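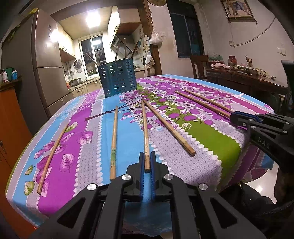 Section 4: Recording the Stick Sorting Task

This section applies to operators who record two-handed demonstrations for the Bramham manipulation study. Read Section 3 (Gripper Check) before proceeding.

Layout

The task uses long wooden sticks and one perforated utensil holder. Lay six sticks separately on the table with their narrow ends generally pointing away from the operator. Place the remaining four in the holder.

Procedure

1. Stand at the near side of the table with one gripper in each hand.
2. Open both grippers fully and start the recording.
3. Bring the first gripper to the thick end of a stick. The end must lie between the two blue ribbed pads before the jaws are closed.
4. Lift the stick, carry it to the holder and release it with the narrow end down.
5. Repeat with either hand until the table is clear.
6. Stop the recording and enter the episode number in the log.

Note: Patterned tablecloths are permitted. The study compares policies trained on plain and printed surfaces, and each home contributes 50 episodes with its own cloth in place. Do not smooth or replace the cloth between episodes.

Note: Sticks that lie nearly parallel should be left as they fell. Separating them by hand invalidates the episode.

Caution: Keep fingers clear of the pivot pins and linkage arms while the jaws are moving.

Caution: Discard any episode in which a stick falls to the floor. Record the discard under code 55.

The September release contains 874 accepted episodes. Questions concerning acceptance should be addressed to Heikki Halonen, Data Review.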